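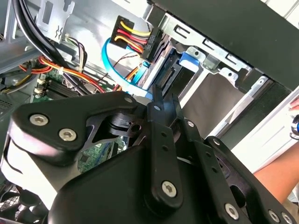

Wrist-camera recordings from the Stona gripper trials, where we compared two sets of fingertips on desktop computer teardown. Hafiz Lumbantobing ran the sessions and Kalliopi Karamanlidis did the labelling.

## Contents

- 500 clips, split 300 for the pointed tips and 200 for the flat ones
- one JSON file per clip with tip type, target part and outcome
- `notes.csv`, Hafiz's comments in the order he wrote them

## Targets

Cables, drive latches, cage rails and connectors. Flat boards and panels are filed under `open_parts`.

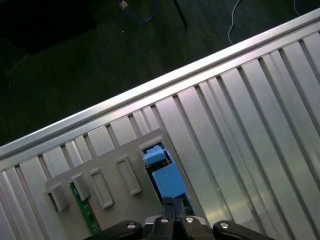
Clips in `open_parts` are shorter, nearly all under 30 seconds, and should be scored on their own. Approach angle matters more there than grip force.

## Camera

Fixed at the wrist, colour, auto exposure on. Bright windows pull the exposure down and the black linkages lose detail. We tried locking it in June and went back to auto – the inside of the case was too dark to label.

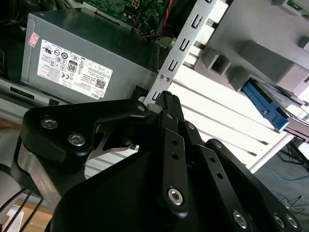
*Fingertips at the slotted rail, power supply at upper left.*

## Known problems

- The finger linkages hide part of the work area in most tower clips.
- Hands and forearms show up at the side in some clips. Mask them if your model picks up on skin tones.
- `grip_width` is in millimetres, except in the first batch, which Murdo Laing logged in centimetres.

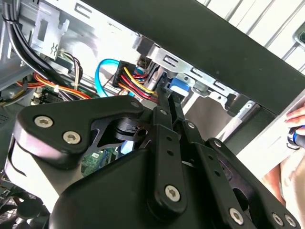
*Gripper in the tower, near the blue latch and SATA cable.*

## Contact

Label corrections go to Kalliopi. Please include the clip number.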